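Home | Ask | Browse topics | Log in

Small bin liners keep sliding down into the bin, what am I doing wrong
Posted 18 April 2026 by ruvwood_renter

Ok so dumb one. Small rectangular wastebasket in the bedroom, cream plastic, sits on the carpet by the nightstand. Rim flares out a tiny bit but not much. Bags are the thin grayish ones with the pink-red edge, bought a big pack because cheap. Every time I drop anything heavier than a tissue the whole bag goes down into the bin and then I'm fishing around in there. Tried tape, looks awful and leaves gunk. Tried a rubber band, snapped. 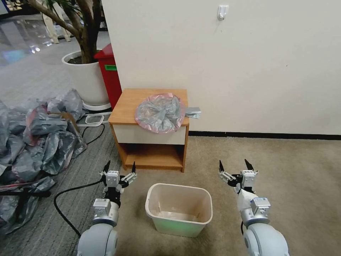
Also the bags never open right, I stand there rubbing the edge for ages. Is it the bag size or me? Bin holds 2 gallons I think, label's long gone. Bags say 15 liters, no idea if that's a match. Don't want to buy a new bin, it fits the spot between the bed and the wall and most of them don't.

2172 views

Bernd Hagedorn
Bag is big enough. 15 liters is nearly 4 gallons so you have plenty extra, and that's half the problem, too much slack and nothing gripping. The other half is air trapped under the bag. It balloons, you drop something in, whole thing shifts.

What I do, takes less than a minute:

1. Pull one bag off and put the rest away somewhere. Mine used to live in a heap on the floor and I'd grab three at once.

2. Open it. Damp fingertips, rub the top edge, then one good shake so it fills. If it won't open you're probably at the sealed end, flip it.

3. Drop it in and push the bottom down with your fist, right into the corners. Go slow so the air gets out up the sides.

4. Fold the top over the rim all the way around, couple inches at least. Easier if you lift the bin off the floor and hold it by both sides while you check that no part of the rim got missed.

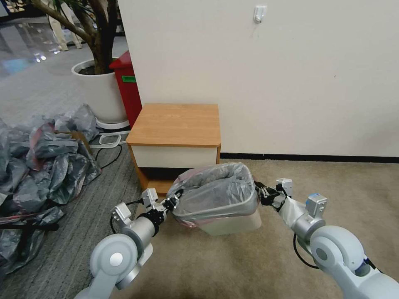
5. Take up the slack. Gather the loose part of the cuff at one corner, twist it tight, tie it in a small knot on the outside. Knot goes under the lip. This is the step that does it, a fold alone will slip on a smooth bin with a small lip.

6. Press down inside with your hand. If the cuff moves, knot's too loose, do it again.

When it's full just lift, the knot comes with it. Don't cut it.

If you still get a balloon, drill one small hole low on the side of the bin, under where the bag sits. I did this on a Stöcker bin years ago and never had the vacuum thing again when pulling a full bag out either. Only do it if you never put wet stuff in there, obviously.

mapletoast
just get the Hiltix ones w/ the elastic top. done

pennyloaf_389
Agree with Bernd on the knot, been doing that since college. Would skip the hole though, pencil shavings find it and then its on the carpet.

If you hate knots, a binder clip at the back corner does the same thing, the side facing the wall so you don't see it. Medium size. The tiny ones pop off. I also stick a few spare bags flat in the bottom under the liner, so when you pull the full one the next is right there. Don't put the whole pack under or the bag sits too high and you're back to it sliding around.

And fwiw the Hiltix ones were too wide for my bin, hung down nearly to the floor. Measure around the rim first. My bin's a Hultholm so yours might be differnt.

ruvwood_renter
Knot worked!! threw a whole magazine in and it stayed put. Not drilling anything. Thx, will try the spares thing next time I change it.

Back to top
Contact | House rules | © 2026 Ruvwood Neighbors Help Board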